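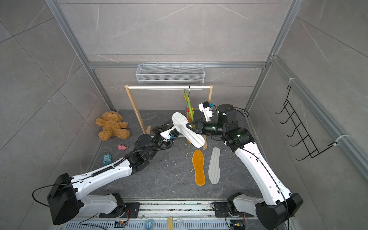 Attachment 1 - white insole, with the orange and light gray ones on the floor

Support > Footwear Care > Insoles and Liners > Ticket 928

Subject: Which insole goes with which shoe, and why does the white one keep sliding?
Status: Open, waiting on customer
Opened: June 17, 2018

Customer wrote:

Hello, and thank you in advance for your patience with me! I have been buying Dalix insoles since last December and I have been very happy with them, so please don't take this as a complaint. I took all of mine out for an airing and now I have them mixed up. There is a white one with gray stitched lines, an orange one and a light gray one. I know one of them came with my Barrera walking shoes and another I bought separately, but the printing under the heel has worn off and I can't tell anymore.

The bigger trouble is the white one. Whichever shoe I put it in, it creeps forward as I walk, and by lunchtime it is bunched up under my toes. I have tried it in the Barreras and in my old Skavau slip-ons. My wife suggested double-sided tape (she suggests tape for most things, bless her) but I didn't want to ruin the lining before asking you.

Reply from Moataz Fahmy, Dalix Support:

Good afternoon, and what a nice message to open after a long morning. Thank you for the photo too. The stitched lines on the white insole help a lot, as we only stitch the top cover on our Ciklow line. The plain orange and gray covers have been used on several models over the years, so I would not want to guess at those from color alone.

Could you try the following when you have a minute?

1. Take the factory liner out of the Barrera shoe completely. Ciklow insoles are meant to replace it, and stacking the two is the usual cause of creeping.
2. Lay the factory liner on top of the white insole, heels lined up, and tell me if there is a gap at the toe. Anything over 7 mm means you have a size too small.
3. Wipe the inside of the shoe with a barely damp cloth and let it dry overnight.
4. Please hold off on the tape for now - it does lift the lining on Skavau shoes, I'm sorry to say.

For the other two, measure heel to toe in millimeters and send me the numbers. If one comes out at 216 it is almost certainly from the junior range.

Customer wrote:

The old liner was still in there! I feel rather silly. I have pulled it out and the shoe is drying by the back door. The gap at the toe is hard to judge, but I'd call it small. Will measure the others after supper and write again.

Internal note (MF): keep open 19 days, then send reminder. Exchange approved if size is wrong.

Related tickets
Insole squeaks at the heel
Trimming a Ciklow insole to fit
Can orange covers be hand washed?
Replacing a lost left liner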